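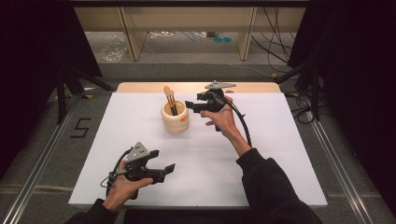
Last updated: September, 9:40 pm

Mackay ward result and what the party does next
Posted by Morenike Shehu, September

So the count is in and we lost Mackay by 153 votes, in a seat we were told was safe as recently as the spring. The branch email blames turnout. I don't buy it. Turnout was up on last time. We ran the whole campaign on the bypass and hardly mentioned rents, and the other side talked about rents every single day. Has anyone seen a real breakdown by polling place, or are we just going to be told to work harder?

dendon_dave
No breakdown yet. The only numbers I've seen are for Dendon, where we were ahead, so of course those are the ones that got passed around.

quillback
I think you're being hard on them. The bypass came up at every door I knocked on. Rents matter in the flats by the station and hardly anywhere else in the ward.

Morenike Shehu
Which doors, though? The walk lists were the same streets we've done for years. If you only call on people who own their homes you'll hear a lot about traffic.

quillback
Fair, but I didn't write the lists.

oldtimer17
Been through 11 of these elections and after each one somebody says the message was wrong. Sometimes the candidate is wrong. Ours missed the Guteo debate and sent a statement. People noticed.

pollwatcher_b
The debate had maybe sixty people in the room. You can't hang 153 votes on that.

oldtimer17
It was in the local paper for a week. Sixty people wasn't the audience.

dendon_dave
What bothers me is the talk of going harder on the same stuff for the council elections. Somebody at the regional office wants 1000 more bypass leaflets printed before there's even been a review. Who signed off on that?

pollwatcher_b
Source for the leaflets? I've heard that one from three people now and none of them has seen an order.

dendon_dave
Heard it at the Undico meeting. No, I haven't seen paperwork.

pollwatcher_b
Then I'll wait.

Morenike Shehu
I'd still like an answer on the figures. I've asked for all 17 polling places – not a summary, the sheets our own people filled in on the night. If the swing was the same everywhere I'll drop the point about rents.

quillback
And if it was only the flats?

Morenike Shehu
Then the lists get redrawn before anyone prints anything.

oldtimer17
Good luck. I asked for the same sheets last time and I'm still waiting.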